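Guvard Integrators' Forum - Working Practice - Clearing the cell before a run

Wernham_Safety
Members are reminded that clause 6 of the site code applies to tabletop cells as well as floor cells. Nothing is to be left on the mounting rail when the arms are enabled, and cables must be secured along each link.

Piras62
I would ask that the clause be read with some sense. An item on the rail is outside the working area. Our log holds 869 runs without a single stoppage from that cause.

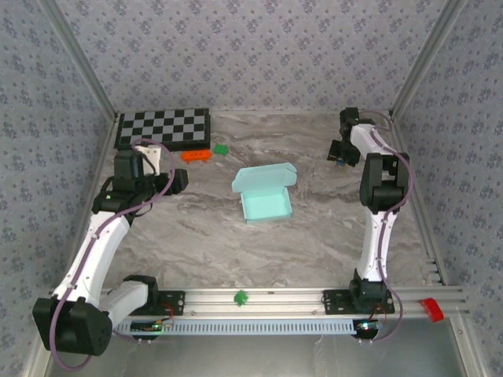 Corrado Mancuso replied that a clean log proves very little. The rail is where the arms are mounted, and anything resting on it may be knocked into a joint during homing. He would keep the clause as written.

Piras62
I accept the point on homing. I do not accept it for a paused cell.

Vimo_desk
A paused cell is still an enabled cell under the July revision. We check cable loops every 100 runs and clear the rail each time - it takes a minute.

Wernham_Safety
The wording stands for now. Proposed changes should be sent in writing before the end of August 2026.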